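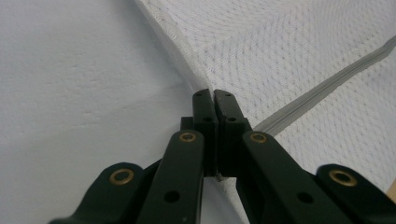
Screenwashing is how we get small fossils out of soft mudstone: fish teeth, lizard jaws, bits of eggshell. You soak the rock, pour it through sieves and dry what is left. The drying stage needs plenty of plain cloth. White is the best color, with a fold across it like the one in the photo, so a dark tooth that rolls loose stands out and has a crease to stop in.

Home | Field | Lab | Collections | Contact

What you need

Two buckets, a coarse sieve, a fine sieve, clean cloth, zip bags and a waterproof marker. We use the Mudex tubs from the supply room, but any bucket with straight sides will do.

Step 1. Dry the rock

Break the mudstone into pieces the size of a walnut and leave them in the sun until they are dry all the way through. Damp rock breaks down slowly.

Step 2. Soak

Cover the pieces with cold water and leave them overnight. Do not stir. Samples from the Nurkow beds usually fall apart by morning. The Berhe samples are harder and may need a second round of drying and soaking.

Step 3. Sieve

Set the coarse sieve on top of the fine one. Pour the mud through a little at a time and rinse with a gentle hose. Never push lumps through with your fingers. Put them back in the bucket.

Step 4. Dry and bag

Tip each fraction onto its own cloth, write the bag number on a slip and keep the slip with it. Bag 723 from last July lost its slip and could not be used.

Step 5. Pick

Spread a spoonful on a tray under the microscope and work in rows. Eggshell is easy to mistake for clam. Look for a curved piece with pores on the outer surface. If you are not sure, keep it and mark the vial "check."

Written by Tiruwork Asfaw

Shares 58 | Comments 3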